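El pan que nadie va a cortar
10 de julio de 2024
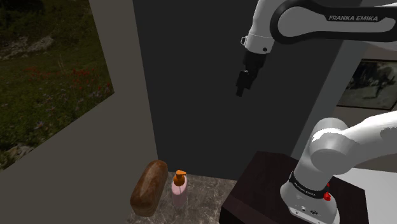

Archivado en: Cacharreo doméstico / Robots

Llevo 150 horas montando una cocina que no existe. Tiene encimera de piedra, un cuadro de una pradera con florecitas rojas que jamás colgaría en mi casa y, sobre un pedestal oscuro, un Franka cuyo precio prefiero no volver a consultar. El brazo de verdad, el mío, se llama Drallus, vive en el trastero y está hecho de plástico impreso y tornillos que sobraron de una estantería. En el simulador, puestos a soñar, uno se compra lo bueno.

La idea del proyecto (Rorkora, el nombre salió de un generador y ahí se quedó) era sencilla: que un brazo aprenda a apartar cosas de la encimera sin destrozarlas. Primero en simulación, luego en el trastero. De momento voy por el pan y el bote rosa con dosificador naranja. La pinza sigue vacía y en alto, que es su postura más segura y también, de lejos, la que mejor le sale.

El pan lo elegí porque me pareció fácil. Error. La barra está en diagonal, es redondeada por todas partes y el primer modelo de colisión que le puse era una caja, así que la pinza se cerraba muy digna sobre un centímetro de aire. Lo cambié por una malla de 933 caras y entonces el pan empezó a temblar solo. Bajé a 313 y se calmó. No sé por qué y no pienso investigarlo.

Con el bote el problema es el cabezal. Si el agarre entra por arriba, la política decide que el dosificador es un asa estupenda. Le he puesto una penalización y ahora lo evita tanto que prefiere ir a por el pan, aunque le pida el bote. Anoche lancé 179 intentos con la configuración que en mi carpeta se llama Bravo, nombre optimista, y por la mañana tenía el registro lleno de bandazos.

Pendiente para agosto:

Rehacer los dedos de Drallus, que cierran torcidos.
Meter ruido en la cámara simulada, que ahora ve mejor que yo.
Decidir si paso el entrenamiento a Clilora, el ordenador viejo del pasillo, o si le dejo jubilarse en paz.
Cambiar el cuadro de la pradera. Lo digo cada semana.

Los ficheros de la escena los subiré cuando les quite los comentarios, que los escribí de madrugada y hay alguno dirigido al pan.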